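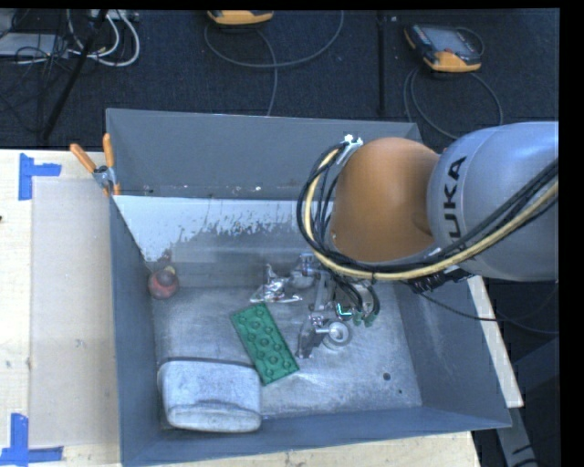 Print | E-mail
Student Projects > Robotics Lab
Reading time: 2 min

Teaching a KUKA arm to pick from a bin, one demonstration at a time
Žofie Dvořáček and Shoaib Durrani
25 November 2023

We wanted to see how far two students could get by showing the arm what to do and writing as little motion code as possible. Pretty far! Since September we have recorded 640 demonstrations, and 616 of them were clean enough to train on.

The task is simple to say: reach into the metal bin, get hold of the object we named, lift it out. Doing it by remote control is another matter. The green studded plate is our favorite because it is flat and the fingers have to come in at just the right angle. The crumpled silver piece is the hard one (Shoaib still has the best record with it, and he knows it). We clamp the bin at the rim so it can't creep across the table in the middle of a run.

Our first 4 sessions went into learning to drive smoothly. Marcela Štefanec, our supervisor, told us to slow down near the bin floor, and our recordings got much better right away. We named the policy Brabec. It copies our habits, even the little pause before closing the fingers, and we love watching that.

Next we want to reach 700 clean runs and try objects Brabec has never met.

Print this report | E-mail the authors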